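Written Leave Policies in Small Workplaces
Student project report, Business Administration
Posted 04/04/2026 by the project group

Our project looked at how small employers write down their rules on personal and carer's leave. We compared the staff handbooks of three firms, Kasow, Myklebust and Gasell, and asked their employees to fill in a short questionnaire. We received 132 completed forms. The handbooks were supplied by each firm's office on the understanding that we would not reprint them.

The Kasow handbook covers leave in a single paragraph. It tells staff to ring their supervisor before the start of a shift but does not say what to do if the supervisor is away. Myklebust has a separate leave policy of 6 pages, with a form at the back. Gasell falls between the two. Its policy was last revised in October and still refers to a payroll office that has since been merged with another department.

We recorded where each policy dealt with notice, medical certificates, casual staff and privacy. Casual staff were the weakest area. Only Myklebust mentioned them at all, and then only to say that shifts should be swapped where possible.

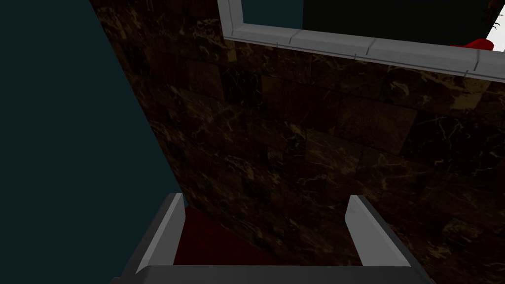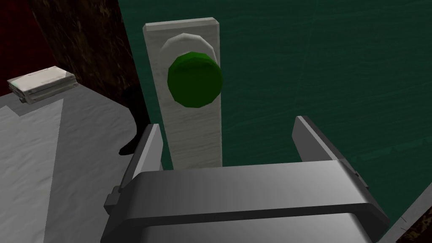
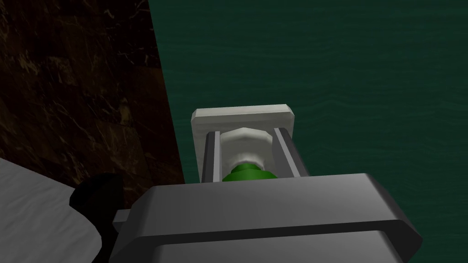
Figure 1. Simulated views of a grey gripper with two parallel fingers.

Most people who answered the questionnaire knew a leave policy existed. Fewer could say where it was kept. Several Kasow employees wrote that they had learnt the rules from a co-worker, and two of the versions they gave us did not match the handbook. Gasell staff were more likely to have read theirs, as it is handed out on the first day and has to be signed.

Privacy came up more often than we expected. Some respondents did not want a medical certificate passed around the office - one suggested a sealed envelope addressed to payroll. None of the handbooks says who may see a certificate or how long it is kept.

We had planned to include a fourth firm, Kakus, but its handbook was being rewritten and we left it out. The questionnaire was also answered mainly by full-time staff, so our findings on casual work rest on the documents more than on the replies.

We recommend that each firm name a second contact for reporting an absence, add a section for casual staff and state who handles medical certificates. The Gasell policy also needs its payroll details corrected.

Related reports
Induction checklists for new employees
Rostering and notice of shift changes
Grievance procedures in family businesses
Working from home: what the agreement should cover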